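April, Saturday, morning session

Sourdough starter drying, second attempt. The Pretitz starter went onto parchment last night after its evening feed. Spread it thinner this time with the offset spatula, because the first batch stayed leathery in the middle and had to be thrown out. Two sheets, 400 g of wet starter in all.

Left both sheets on the rack with the oven off and the door open a hand's width. Edges were lifting when I came in. The center of the lower sheet still bent before it snapped, so that one went back in. The upper sheet broke up fine and is in a jar, lid loose until tonight.

Flour for the revival test is the Wurthorpe whole rye, new bag. The old bag smelled flat and I don't want to blame the starter for it again.

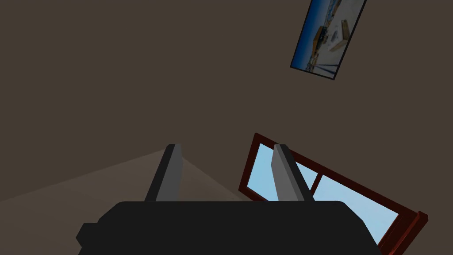
Revival test, set up 8 a.m.

Crumbled flakes into lukewarm water, stirred, left to soften, then added rye to a thick paste. Rubber band on the jar at the starting level. Control jar is the live Pretitz from the fridge, fed at the same time with the same flour.

By noon the control had domed and was pushing at the band. Dried jar showed a few bubbles on the side and no rise. Smell is mild, a bit like wet cardboard, no acetone. Last time it took until the second feed before anything happened, so no conclusions yet.

Fed the dried jar again at 4 p.m. and kept the leftover for crackers.

To do

- Grind the rest of the flakes. The big pieces float and soften slowly.
- Label the jars properly. There are now two that just say "rye" and one of them is the Jundora.
- Ask whether we still want the Ķēniņš starter dried too. It runs wetter than the others and will need a stiff feed first, or it will stick to the parchment.
- Next session: weigh the dry flakes before jarring. Forgot again - only have the wet weight, so no yield figure for this batch.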